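Wike compares two parallel grippers on a table-setting task

February 15, 2024

The automation group at Wike has published the first results of a comparison between two electric parallel grippers, the Ramitz and the Hemari, fitted in turn to the same arm and run from the same Tukovness controller. Each gripper was given 32 attempts at a set of pick-and-place moves using toy food and ordinary cutlery on a cloth-covered table.

The objects were chosen for their differences in shape. A slim sausage, a blocky loaf, a milk carton with a folded top and a small yellow box have to be moved by the same fingers, with no change of tooling. The knife and fork stay beside the plate and act as obstacles, and any contact with them is logged as a fault.
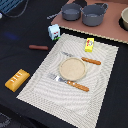 Photo: Wike

The woven placemat gave more trouble than the food. Its fine grid produced rippling bands in the image from the overhead camera, and the blade of the knife, which reflects the weave, was at times merged with the mat by the segmentation software. The group kept the mat in place for both grippers and lowered the confidence threshold for metal objects. The same setting was used throughout.

On completed moves the Ramitz came out ahead, with faults in four of its 32 attempts against six for the Hemari. The gap is small, and the group does not treat it as a ranking. Most of the Hemari faults came with the carton, where the fingers closed on the sloping top and slid upwards. The Ramitz has a longer finger pad and took hold of the carton lower down, but it needed more clearance on either side and twice touched the fork when approaching the plate.

Closing force was set at 18 newtons for both units. A lower setting was tried on the sausage and dropped after the part turned in the fingers during transfer. Cycle times were recorded but have not been released – the controller firmware was updated between the two series, and the figures are not comparable.
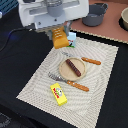

Can the same finger pads be used for the loaf and the sausage?
The standard flat pads were used for both. The loaf is held across its narrower width, while the sausage needs the wrist turned to line up with its long axis before the fingers close.

The next series will use the same objects on a plain mat, so that camera errors can be separated from grip errors. The group also intends to move the pot and bowl closer to the placemat, which leaves less room for the wrist on the far side of the table. Both grippers will be run on a single firmware version.

Results from the second series are due in May, together with the object list and the controller settings for both units.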